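Häufige Fragen zur Spielküche Clolent

Für welches Alter ist die Küche geeignet?
Wir empfehlen die Spielküche ab drei Jahren. Kleinere Kinder sollen nur mit einem Erwachsenen zusammen spielen.

Kann ich die Uhrzeit an der Mikrowelle einstellen?
Nein. Die Anzeige 01:30 ist fest und bleibt immer gleich. Auch die Tasten darunter sind nur zum Drücken im Spiel gedacht.

Wohin gehören Löffel und Pfannenwender?
Beide Teile aus Holz werden unter der Dunstabzugshaube aufgehängt, vor der Rückwand mit dem Fliesenmuster. So bleibt die weiße Arbeitsplatte frei zum Kochen.
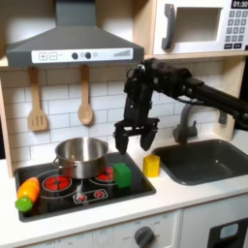

Wie reinige ich die Küche?
Nehmen Sie bitte ein weiches, leicht feuchtes Tuch und trocknen Sie danach gut nach. Scheuermittel macht die Rückwand matt.

Wie lange dauert der Aufbau?
Mit zwei Personen rechnen Sie bitte 40 Minuten. Die Schrauben ziehen Sie erst am Ende ganz fest.

Ein Teil fehlt oder ist kaputt. Was kann ich machen?
Schreiben Sie an den Kundendienst von Flarkmont und nennen Sie die Nummer des Teils aus der Anleitung. Ersatzteile verschicken wir innerhalb von 5 Werktagen.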